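Avetti finger comparison - README

Version 3 of the notes, maintained by Saadet Aksoy, Prindgate workshop

Purpose

We needed to decide which fingers to keep on the hand-held grippers before the longer recording starts in January. Two sets were tried. The first set is called Rind: flat black fingers with an orange ribbed soft pad on each side. The second set is called Drakport: the same plate, but with a thin grey rubber sheet glued over the whole inner face. Everything else on the tool was kept the same, so that the fingers are the only difference. The tool itself is our Avetti body, second revision, with the wide lens looking forward over the fingers.

This folder contains the recordings from both sets and the small table of results. It does not contain any trained model.

What is inside

1,349 short recordings in total. Each recording is one attempt to pick up one object and put it down again. 31 objects were used, and all of them are listed in objects.csv with their weight and the width at the place where we wanted to hold them. 124 recordings are kept apart in the folder held_out and should not be used for tuning anything.

recordings/rind - attempts with the ribbed pads
recordings/drakport - attempts with the rubber sheet
held_out - both sets mixed, the set name is in the file header
objects.csv - object list
results.csv - one line per attempt
calib - lens calibration and marker sizes

The columns of results.csv

attempt: number of the attempt, starting again from 1 for each object
fingers: rind or drakport
object: same name as in objects.csv
result: held, slipped, tipped or stopped
width: opening between the fingers at the moment of closing, in millimetres, calculated from the two markers
operator: a letter only

"Tipped" means that the object fell over before the fingers had closed. "Slipped" means that it was lifted and then moved in the fingers by more than we could accept, even if it did not fall. I know that the second one is a matter of judgement. I marked all of them myself, in the same week, so at least the mistake should be the same everywhere.

How the width is measured

Each finger carries one square marker on its upper face. The distance between the two markers is read from the video and corrected for the lens. The correction is good in the middle of the view and becomes worse near the dark border, but the fingers always stay in the good part. If one marker could not be read, the width is left empty. Please do not fill the empty cells with zero, we did this once and lost an afternoon.

What we found

For boxes and other things with flat sides, I could see no useful difference between the two sets. The rubber sheet was perhaps a little easier to clean.

For round things the ribbed pads were clearly better. The glass bottle was the object where it mattered most. Its body is shaped like an egg, and it becomes wider below the neck, so a flat finger touches it only on a small spot. With Drakport the bottle turned between the fingers as soon as the operator moved the wrist. With Rind the pads bend and follow the curve, and the bottle stays upright much more often.

There is a cost. The pads take space, so the tool cannot close on very thin objects. A sheet of card or a teaspoon handle is difficult with Rind, and 13 attempts were stopped for this reason - they are marked "stopped" and are still in the folder.

Known problems

1. Glass is hard for any method which depends on depth. The bottle is transparent and you see the table and the cloth through it. We did not use depth for the results, only the markers and the eye.
2. In the first Drakport recordings the rubber sheet came loose at one corner. These were repeated on Sunday, and only the repeated ones are included.
3. The operators were not equal. Operator B had used the tool for several months, operator C for two days. If you compare the sets, please compare inside one operator first.
4. The clock of the recording computer was wrong by one hour for part of the work. The order of the recordings is correct, but the hour is not.

Decision

We keep Rind for the January recording. Drakport goes into the drawer, and we may try it again for cutlery. A third set with shorter ribs has been drawn but not printed yet. When it is ready, I will repeat the attempts on the round objects and add them here as version 4, with the bottle as the first one.

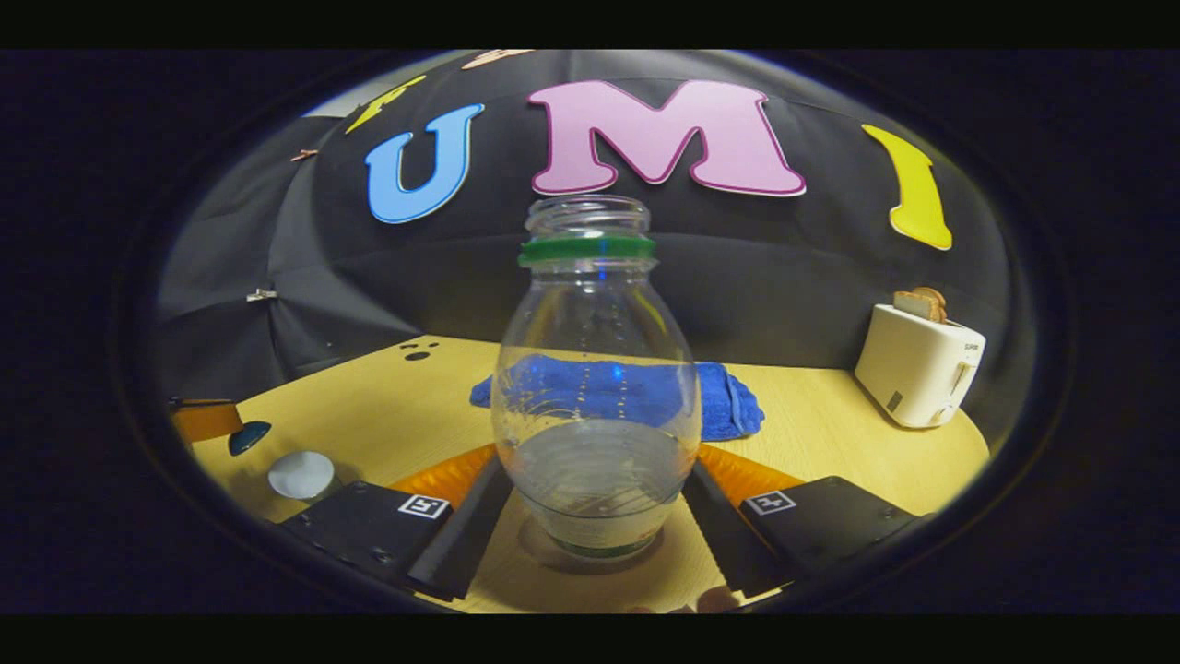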